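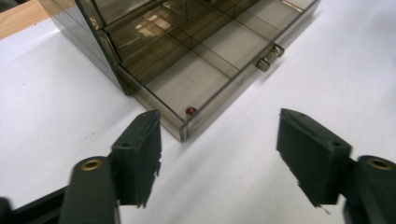
Storing seeds over winter, which humidity is too much?
Started by losness_garden, 24 January 2023

losness_garden
Hello all. I have a small vegetable plot and last September I collected more seeds than ever before. Beans, dill, lettuce, tomatoes, and a lot of poppy. Until now I kept them in paper envelopes in a kitchen drawer. My question is about humidity. Our house is old and near the water, and my meter shows 86 percent in the hall on rainy days. Is it better to put the seeds in closed plastic, or will they become moldy there? I read two opinions and they are opposite to each other.

mudboots
Closed plastic is fine if the seeds are really dry first. Spread them on a plate for 3 weeks in your warmest room and then close them up. Beans should break when you hit them, not bend.

Śliwiński
I don't agree with mudboots. I lost a whole year of peas in closed boxes. Paper only, always. A seed is alive and it needs a bit of air.

mudboots
Your peas were not dry, sorry. Seed banks don't use open envelopes in a damp hall.

Śliwiński
Seed banks also have a freezer room and a laboratory. She has a kitchen drawer.

losness_garden
Please don't fight because of my drawer :) I can dry them, this is no problem, we have a wood stove. But how do I know they are dry enough? The lettuce seeds are too small to hit with something.

neltadley plot 12
You can use a jar test. Put the seeds in a glass jar with a spoon of dry table salt in a small paper bag, and close it. If the salt makes lumps after a day, the seeds still give water. It is not exact but it worked for me with onions. And keep them out of the kitchen! The steam from cooking is worse than your weather.

mudboots
The salt test is good. I do the same with rice.

Claline
Small correction about the rice. It takes up very little water unless you bake it first. Silica gel is better and you can dry it again in the oven. I paid 800 for a big bag, in my currency, and I have used it for years.

Śliwiński
For small seeds I could accept silica. For beans and peas I stay with paper.

losness_garden
Thank you, this helps me. I will do the lettuce, dill and poppy in closed boxes with silica, and divide the beans, half in paper and half in plastic. One more question, should I write the year on every packet? It is a lot of writing.

neltadley plot 12
Yes, and the variety also. I have a bag that only says "good one".

Claline
Write with pencil. My ink labels became empty after two summers.

losness_garden
Pencil, good. I will sow both halves of the beans in the same row and write the result in this thread.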